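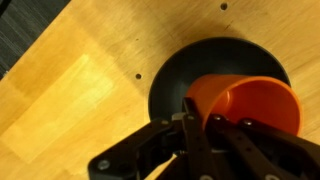 Slide 1: orange cup on its side, black plate, wooden table.

Setsuko Yagi: Setting a small table
Notes for the talk at Trallden, 28 December 2023

(Leave slide 1 up while people find seats. Don't start until the door is shut, it bangs.)

Hello, and thank you for coming out in that dead stretch of the year when most of us are living on leftovers! I'm Setsuko, I write about tableware and I run the lending shelf at Clavamville, where you can borrow plates and cups for a month and bring them back. I want to spend the next half hour on two things you own already: a cup and a plate.

Look at the colour first. Orange against black. I love this pairing and I will go on about it. The plate is matt and dark, so it gives back very little light, just a greyish sheen on one side, and the cup gets all the attention. And then look into the cup. The inside is a much deeper red-orange than the outside wall, and the rim is lighter than either. One plain cup, no printing on it, and you've got three oranges.

(Pause here. Let them look. Ask who has a favourite cup at home, and what colour it is inside. People nearly always have to think about the inside.)

Now the wood. A light tabletop is very kind to dark plates. You can see the outline of the plate against it along the top and the left, that long easy curve. Put a black plate on a black cloth and you lose the shape completely. I did exactly that for a supper in April and spent the evening watching people feel for the edge of the plate with their forks. Lovely photographs, terrible supper.

SLIDE 2: the lending shelf

The shelf started with one box from Matlala, a café that was closing and had more side plates than anyone could want. We now have 435 pieces. In our first full year we made 785 loans, and I still get a thrill each time a bag comes back with a note in it.

What people borrow first is white. What they borrow the second time is dark, or bright, or both. I think the first loan is for the guests and the second is for themselves.

(If short of time, skip to slide 4. Don't skip the bit about cup shapes, it always gets questions.)

SLIDE 3: cup shapes

Go back to slide 1 for a minute. (Click back, it's quicker than explaining.) Narrow at the closed end, wide at the mouth, no handle that we can see. Cups that widen like that are such good company on a table. You look down into them, so the inside colour really counts. They often stack, too, and if you have a kitchen like mine, with one decent cupboard, that matters more than any of the pretty talk.

Straight-sided cups hide their insides. You have to lean over them. I use those for the strong dark colours and keep the wide ones for anything I want people to notice from their chair.

Shallow plates, same idea. A shallow plate with a thin edge almost disappears under food. Rice looks wonderful on black. So do pears, boiled eggs, anything pale. Beetroot vanishes, don't bother.

SLIDE 4: try it tonight

Take one cup and one plate out of the cupboard that have never been used together. Put them on the bare table, no cloth. Try the cup on the plate, then beside it, then lay it on its side so you can see into it. Move the plate away from the middle. Swap the cup. It takes five minutes and I have never once done it without finding a pair I liked.

(Hand round the borrowing cards. There are 200 in the tin, so everyone can take a few for neighbours.)

Money, quickly. The Flirkness shelf opens in the spring and they need some 3000 pieces of newspaper-wrapped crockery moved out of storage and washed. If you have a dry afternoon and a strong back, please come and find me at the tea table. There's no pay but you do get first pick.

Questions now. (Repeat each one into the microphone, the back row can't hear. If asked about chips in the glaze: we take them off the shelf and they go under plant pots.)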